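The Night Clinic at Kavgate

1. Before midnight

The clinic at Kavgate had no doctor after six. It had me, one nurse, and Pumitard, the program that listened to patients through the telephone and decided who should be woken and who could sleep.

In winter it followed 1,567 people in the valley. Most of them I knew by their cough. Pumitard knew them by their pulse and their pills, and it never mixed up two sisters, as I sometimes did.

That Tuesday it was quiet until eleven. Then a line turned yellow on my screen. A woman of 93, on the Fudar road, heart rate a little high. Advice: no action.

I read the line again. She had called the clinic every evening for over two years, always to ask if the bus was running. This evening she had not called.

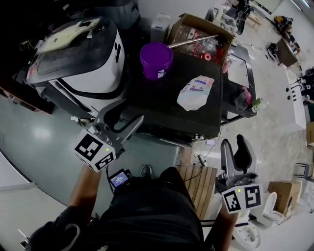 2. The Fudar road

I took the car. The snow was old and hard, and I drove slowly, 27 minutes by the clock. The tablet lay on the seat beside me and repeated in its polite voice that no action was advised.

Her kitchen light was on. She sat at the table in her coat, with a small suitcase.

"You are the bus?" she asked.

"Yes," I said. "But it leaves in the morning."

I measured her pressure and made tea. We talked about Benjelloun, the town where she was born, and about the fish market there. Her heart became slower while she talked. The line on the tablet went green – I saw it, but I stayed until she took off her coat.

In the report there was a box for the reason of the visit. I wrote: bus.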